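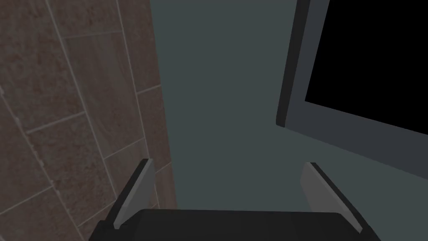
Home & Utilities > Electric bills

Do plug-in "power savers" do anything at all?

Print this page | E-mail this page

Constanza Urrutia

My brother-in-law has talked my mother into one of these Bravton plug-in boxes that are supposed to cut the electric bill. You put it in an outlet near the breaker panel, a green light comes on, and it "smooths out dirty power" so the meter runs slower. She paid for two because the house has an upstairs and a downstairs. The leaflet says the average family saves $228 a year, with no word on who the families were or who did the averaging.

I don't believe it. But she does, and her March bill was lower than the one before it, so now I'm the bad guy. The leaflet has a page of graphs with no units on them and a letter from a satisfied customer in a town I can't find on a map.

I work from home in her back room three or four mornings a week, so part of the bill is mine and I've started paying attention to it. I have a desk, a monitor, a laptop and a space heater I'm a little ashamed of. She has an old chest freezer in the garage, an electric water heater and an electric dryer. Our power comes from Drilton Electric. The bill is one flat rate per kilowatt-hour plus a customer charge, and I don't see anything on it about power factor, which is the phrase the leaflet keeps using.

What I'd like to know: is there any version of this that's true? And if there isn't, what should I look at first? I would rather not replace one gadget with another gadget. I've also been told to unplug everything at night, and I have my doubts about that one too.

Domingo Tapia

There's a small true thing in there, and the leaflet is standing on it.

Motors (your mother's freezer, a fridge, an air conditioner) draw some current that sloshes back and forth without doing work. That's what power factor describes. A capacitor can supply some of that sloshing current locally, and a capacitor is what you usually find when people crack these boxes open, along with a little board to run the green light. I haven't opened a Bravton so I can't swear to what's in hers.

Big factories sometimes pay a penalty for bad power factor, so they put in correction equipment, sized for the job, and it can pay for itself. A house on a flat rate pays for kilowatt-hours, meaning the real energy. Your meter is measuring that and it keeps measuring that whether the box is plugged in or not. The only honest savings left would be a tiny bit less heat lost in the house wiring between the motor and the box, and if the box is over by the panel it doesn't even get you that.

Also, it uses a little electricity itself. The green light is not free.

As for the lower bill, look at three lines before you argue with anybody. How many days were in each billing period? Was either reading marked "estimated"? What was the weather? A month that's shorter by a couple of days and a little milder will beat any gadget ever sold. If the bill prints kilowatt-hours per day, compare that and ignore the dollars. If it doesn't, divide it out yourself.

What I'd look at first, in order:

The water heater. Find out what it's set to. If it's scalding at the tap, it's costing her money and it's a burn risk besides. 120 degrees is the usual advice. If she has a health condition or somebody in the house does, ask her doctor before dropping it, there are reasons to keep it hotter sometimes.

The space heater. Sorry. A typical one on high is 1,500 watts. Run that for a four-hour morning and you've used 6 kilowatt-hours, every time. I'd be surprised if anything else you own comes close. You don't have to give it up but do run it on low with the door shut and see if you can stand it. And put it straight into the wall, no power strip.

The freezer in the garage. An old one can be bad or it can be fine, the age alone doesn't settle it. Check whether the lid seals. Shut it on a strip of paper and tug. If the paper slides out easily in a few places, the gasket is tired. Is the thing full of food or is it guarding one turkey?

Then the dryer. Clean the lint screen and check the duct behind it.

On unplugging everything at night — mostly a waste of your patience. It depends on the thing. Older cable boxes and game consoles left in their instant-on mode can be worth switching off. Phone chargers, forget it. A newer monitor sitting there with a black screen in standby draws so little that you'd have trouble finding it on the bill. Some older ones were worse. If you want to be sure about yours, measure it, and don't take my word or the leaflet's.

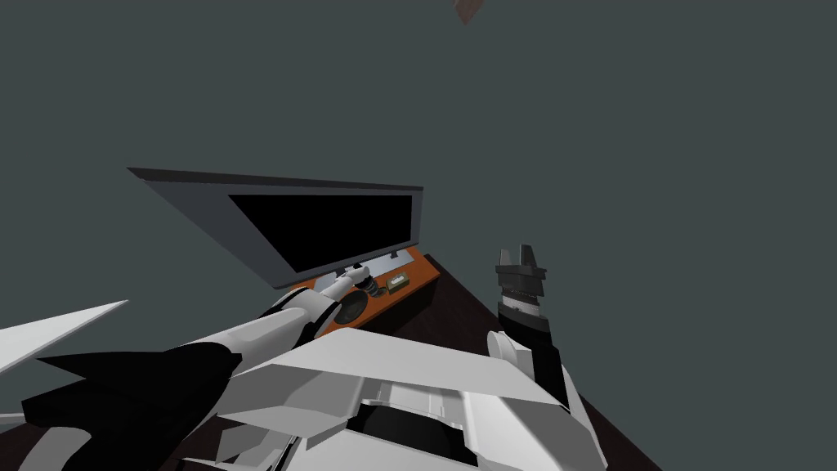
Sandro Lombardi

I have had one of these in my garage since last summer and my bill DID go down. Everybody says placebo but a bill can't have a placebo. I also had the attic insulated that same summer but I think it was both. You can really feel that the fridge runs quieter. For what they cost why not try it, people on here are so negative. Mine is a Brangate though, not the Bravton, so maybe it's a better one.

Aldana Zapata

Sandro, you insulated an attic. I'd give the attic the credit until somebody takes the box out for a few months and shows me otherwise.

Constanza, most of what Domingo wrote matches what I know. I read meters for a small co-op for a long time and I'd add a few practical things, and one place where I disagree with him.

Get the meter to settle it, because your mother won't be convinced by a paragraph about capacitors. I wasn't able to convince my own sister that way either. Pick an evening when the house is quiet. Switch off the water heater and the space heater so they can't kick in while you're watching, and leave something steady running, a couple of lamps and a fan. Read the meter, wait two hours, read it again. Then take both boxes out of their outlets and do exactly the same thing with the same lamps and the same fan. If the freezer is cycling it will muddy the result, so either leave it off for both stretches (keep the lid shut, it'll be all right that long if it was properly cold to start) or accept some slop. Don't forget to turn everything back on. Ask me how I know about the freezer.

Someone will object that you have to leave the motors on because motors are what the box is for. Fine, run it a second time with the freezer going, and do it for a whole day each way. One day against one day is weak evidence, and the leaflet people will say so when it goes against them. They never say so when it goes for them.

Many newer digital meters only show whole kilowatt-hours, and a couple of lamps won't move that in an evening. In that case see if Drilton has hourly usage on its customer website. A lot of utilities do, and it's free to look at.

Where I disagree: I wouldn't start with the water heater temperature. I'd start with leaks. A hot tap that drips, or a toilet-side valve somebody plumbed wrong years ago, and the heater is warming water for the drain all night. Feel the pipes under the sinks when no one has run the hot side for a few hours. I can't tell you how many high-bill complaints came down to that, because I didn't keep a tally, but it was enough that I always asked.

I would also be careful of the boxes themselves for a reason that has nothing to do with savings. Look for a mark from a recognized testing lab on the back. The real ones can be looked up on the lab's site by file number. If there's no mark, or it gets warm, or it buzzes, I'd have it out of the wall tonight and worry about hurt feelings later. A capacitor in a cheap case, plugged in around the clock behind a shelf, is something I'd want to know a little more about than "the light is green."

Check the return window too. Some of these sellers count from the order date, and the "satisfaction guarantee" is minus shipping, minus restocking, minus whatever else they think of. If she paid by credit card she may have another route.

And go easy on your mother. She was told a number by family, on glossy paper, and then the bill went down. I've seen engineers fall for less.

Constanza Urrutia

Thank you both, and thank you Sandro, I suppose.

No lab mark that I can find on either one. There's a sticker that says "certified quality" with a picture of a leaf. They're out of the wall and in a drawer. The earlier bill covered more days than the March one AND was an estimated reading, which I read out loud at dinner. My brother-in-law says the boxes need time to "learn the house." The leaflet doesn't mention that anywhere.

The freezer flunked the paper test along the hinge side. The heater is on low as I type this and my feet are cold. Drilton's site does have hourly usage, though it took me most of a lunch break to get a password that worked, so I'm going to let it run for a while with the boxes in the drawer and then show her the chart. She says she'll look at it if I print it out.

Print this page | E-mail this page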